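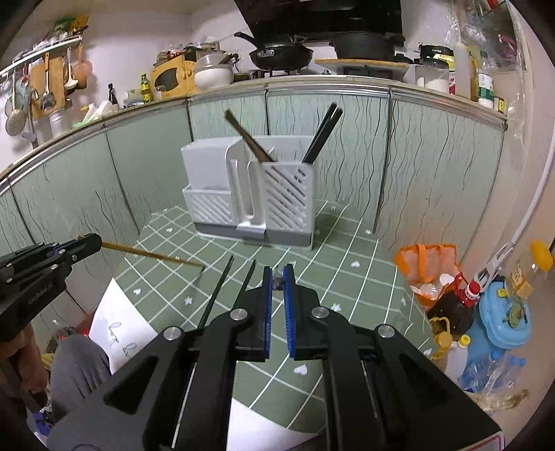

Call for participants: hand-held gripper comparison, home kitchen tasks

Wemance is looking for paid participants for a comparison of finger pads and jaw linkages on hand-held parallel grippers. The work takes place in ordinary home kitchens in and near Brestville. Sessions start in August and continue until all pad and linkage combinations have been covered.

Background

The grippers in this study are held in the hands, one per hand, and closed by the operator. The jaws are the same as the ones we mount on the Clidora arm. Results from the hand-held sessions decide which pads go onto the arm, so the jaw geometry is not changed during a session and participants are asked not to adjust it themselves.

Our earlier tests used blocks, cups and bottle caps. These did not separate the pads well. Nearly every pad held a block. Thin round objects are harder: a chopstick rolls between the pads when it is picked up off-center, and it swings about the grip point when it is picked up far from its middle. A stick lying flat on a tablecloth also leaves little room for the lower edge of the pad. We have therefore moved most of the program to chopsticks, with spoons and straws as secondary objects.

What is being compared

Pad surface: ribbed, dimpled and plain, all in the same outer size.
Pad hardness: soft and firm, for each surface.
Linkage: the standard linkage and the Chettiar linkage, which closes more slowly over the last part of its travel.
Camera mount: high and low. The camera sits on the gripper and looks along the jaws. Participants do not operate it.

What you will do

You will sit at a low table with a gripper in each hand. A typical session is made up of the following tasks.

Pick single chopsticks from the cloth and place them in a utensil holder, thick end up.
Take chopsticks out of the holder and lay them side by side on the cloth with a visible gap between neighbors.
Pass a chopstick from the left gripper to the right gripper without putting it down.
Sort mixed chopsticks by color, keeping wooden and black ones apart.

Each task is repeated with different pads. The operator changes the pads between blocks, and you will not be told which set is fitted. After each block you fill in a short form on slip, finger strain and how well you could judge the jaw opening. Please write down drops and failed grasps as they were. A failed grasp is a usable result and does not affect payment.

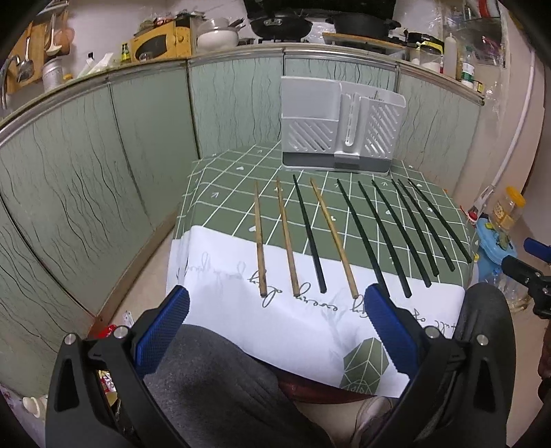 Spacing matters in the laying-out task. If two sticks are touching, the next grasp from the cloth is scored under a different heading, and the block has to be split in the analysis. You will be shown the required gap before you start and may practice it for as long as you like. Speed is recorded but not scored. A steady pace is more useful to us than a fast one.

Time and payment

One session lasts around 80 minutes including the fitting and the forms. Each participant attends 3 sessions, with at least one night between them. Payment is made after the last session by bank transfer. Participants who stop early are paid for the sessions they have finished. Travel within Brestville is refunded against a ticket or parking receipt.

Who can take part

You should be 18 or over and have full use of both hands, wrists and shoulders. You need to be able to sit at a low table and lean forward slightly for the length of a block. Glasses and contact lenses are fine. Left-handed people are especially welcome, as we have too few of them in the current data.

You do not need experience with robots. People who have used hand-held grippers for other groups may apply but should say so, and they will be analyzed separately. Regular use of chopsticks is not required either, although the application asks about it.

Please do not apply if you have had a hand or wrist injury in the past year, or if you have a condition that is made worse by repeated gripping.

Kitchens

Some participants prefer to do the sessions in their own kitchen, and we encourage this. The kitchen does not have to be cleared or tidied. Pots, bottles and packets on the counter can stay where they are, and so can whatever is normally stored next to the table – the vision part of the study needs normal surroundings. We ask for a table at about knee height, a chair, one power outlet, and light that can be kept constant during a block. If your tablecloth has a pattern, leave it on. The stove must be off.

Hosts receive an additional payment for each session held in their home. If you cannot host, you will be given a place in another kitchen.

Data

The gripper cameras record the table and whatever lies behind it. Your hands and knees will often be visible. Faces are not needed, and any clip that shows one is removed before the recordings leave the site. Photographs, letters and anything else you do not want recorded should be taken out of the room beforehand. The finished set will hold at least 4,000 grasps, and your part of it can be withdrawn on written request up to the point where the set is closed.

Also open: session operator

We are also hiring 2 part-time session operators for the same period. Operators transport the grippers, fit and change the pads, check the pivot pins for play before every block, reset the table and keep the log. The job requires a driver's license, neat handwriting and some patience with small screws. Experience with calibration of wrist cameras is a plus. Training is paid.

How to apply

Write to Liudmyla Pylypenko, study coordinator, Wemance, with the subject line "Gripper comparison – participant" or "Gripper comparison – operator". Participants should give their age, dominant hand, any earlier gripper use, how often they use chopsticks, and whether they can host. Operators should attach a résumé and state the hours they can work. Evening sessions starting at 6 p.m. are available on request. Applications are handled in the order they come in, and everyone who writes will get a reply.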